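The yellow bin, week one

Ok so quick one tonight because I have to be up at 6.
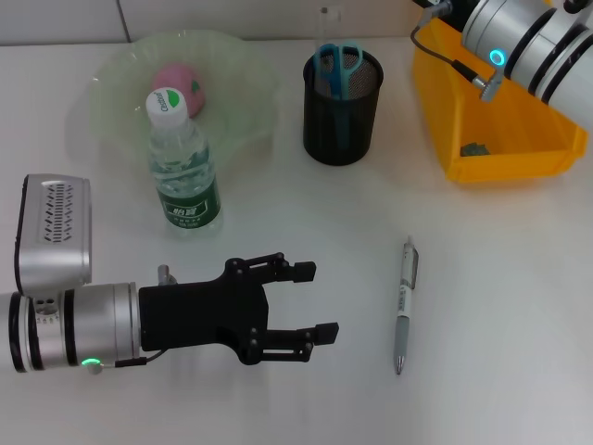 I finally have a system for the small stuff. You know the small stuff. Things that come in on the table and never leave it. Balls, lids, half-finished water bottles, the thing that belongs to some other thing. For months it all went in a pile at one end and when the pile slid I pushed it back.

New rule is two containers. The bright yellow bin is for stuff that gets dealt with, meaning it has a home somewhere else and somebody has to walk it there. The big see-through bowl with the wavy rim is for stuff that's allowed to stay. That's it. That's the system.

The bowl was Roswitha Buschmann's. She had it for fruit salad back in Ukancombe and gave it to me when she moved, with 300 other things I did not need, and I almost gave it away twice. It's got a bit of green in it if you look. Too shallow for soup, too wide for any cabinet I own. Fine for a pink ball though! The ball stays. I squeeze it, roll it, throw it at the wall when I'm on the phone.

Water bottle, undecided. I stood it by the ball and it seems to live there now. Clear one with a dark green label. I wanted it in the kitchen but then I don't drink anything all day and get a headache by 4, so. It stays untill I think of something better.

Yellow bin is going less well. I like it, I like the slanted front, you can see in without getting up. But seeing in is not the same as emptying it. Stuff gets to the bottom and just sort of settles. I told myself every night before bed. Then every other night. Tonight I wrote "when I blog about it" on the list, which is cheating.

Also the white table. I know people said get wood, white shows everything. Yes it does and I kind of want that. If there's a crumb I see the crumb. I wipe it with a damp cloth and a little dish soap, nothing fancy, the spray I bought before left streaks and smelled like a pool.

Things I tried before this that didnt work for me: drawer dividers, a tray with a handle, labels. Especially labels. I made a whole sheet and used one.

Next up is the hall closet, which I'm dreading. There are coats in there from two apartments ago and a box marked MISC in my own handwriting. If anyone has used those hanging shelf things, do they sag? Leave me a comment, I'm ordering one over the weekend.

Ok, bed.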